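Skript Teil 4 - Zelle Kleiderständer einrichten und pflegen
Praktikum Zweiarm-System, Standort Ustness

Stand November. Bitte vor dem Termin lesen, nicht erst in der Zelle. Donnerstag fangen wir direkt mit 4.2 an.

4.1 Vor dem Einschalten
Not-Halt prüfen, beide Taster. Dann Boden: Kabel raus aus dem Fahrweg der Rollen, lose Schlaufen zur Wand hin. Rollen feststellen. Wer das vergisst, kalibriert zweimal.
Hände von Hand durchbewegen (stromlos!), jeden Finger einzeln. Schwergängig = Gelenk reinigen, kein Öl. Fett nur das aus dem Jiline-Kasten, ganz wenig.

4.2 Referenzfahrt
Linker Arm zuerst, dann rechts. Sollwert Handgelenk rechts 1.492 Inkremente, links 842. Abweichung ins Zellenbuch, auch kleine. Liegt der Wert deutlich daneben: Stecker am Handgelenk ziehen, Kontakte anschauen, neu stecken, Referenzfahrt wiederholen. Erst danach an die Parameter gehen. Nicht umgekehrt, hatten wir letztes Semester dreimal.

4.3 Griff einlernen
Immer mit Kleidung auf dem Ständer, nie mit leerer Stange. Stoff verdeckt den Bügel und genau das muss die Zelle können. Dicke und dünne Teile mischen, dunkle auch - bei Schwarz auf Schwarz verliert die Tiefenmessung gern die Kante. Griff an der Schulter, dicht beim Bügel. Andere Hand offen halten und weg vom Ständer.

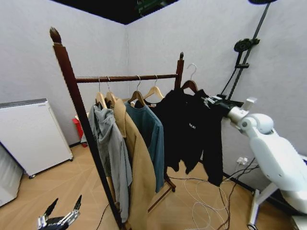
Griffkraft in kleinen Schritten hoch, Startwert 555 im Gautier-Menü. Rutscht der Stoff, eine Stufe mehr. Zieht er Falten bis zum Kragen, wars zu viel. Haken erst über die Stange heben, dann seitlich weg, sonst hängt der Nachbarbügel mit drann.

4.4 Pflege
- Fingerkuppen: Fusseln mit Klebeband abnehmen, nach jeder Gruppe
- Gestänge der Finger: Pinsel, trocken
- Fingerkuppen tauschen nach etwa 521 Griffen, Zähler steht in Drutau unter "Wartung"
- nach dem Tausch 4.2 komplett nochmal, auch wenns eilig ist

4.5 Fehlerbilder
Hand schließt nicht ganz: meist Faden im Gestänge. Arm ruckelt beim Anheben: Lastwert falsch, Mantel und Shirt haben verschiedene Profile! Hand meldet "Griff ok", hält aber nichts: Nullpunkt der Finger neu setzen.

Abgabe: Zellenbuchseite plus eigene Griffkraftwerte für drei Kleidungstücke, bis zum nächsten Termin.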